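Glossy cabinet front, carpet marks and loose clips — ticket notes
15/06/2025, by Beca Penry

Problem: the low unit in the meeting room does not stand straight. The long dark panel shows dust very quickly, and one of the clips under the body makes a small noise when a person walks near it. The unit is the Tendutwood one, delivered with the Inberg order.

What I tried first: I wiped the panel with a dry cloth, then with a damp one. The dry cloth left lines along the top edge. The damp cloth was better. I also pushed each clip upward by hand, and the noise stopped for one day, then it came back. 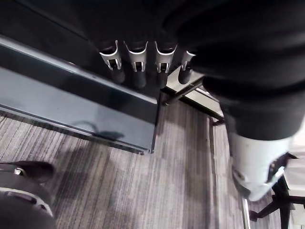 Hefin Samuel thinks the carpet is the cause — it is thin, but the floor under it is not level. He put a piece of felt under one corner and we waited 6 days. The noise is less now, but I can still hear it in the morning.

Please advise on two points. Can we order new clips without the whole metal frame? And is it safe to use the Cellix polish on a shiny front? The bottle says to test it on a small area, and I did not do this yet.

Status: open, waiting for the supplier.

Recent tickets
Hung shelf in the corridor is too low
Carpet edge lifting near the door
Key missing for drawer 8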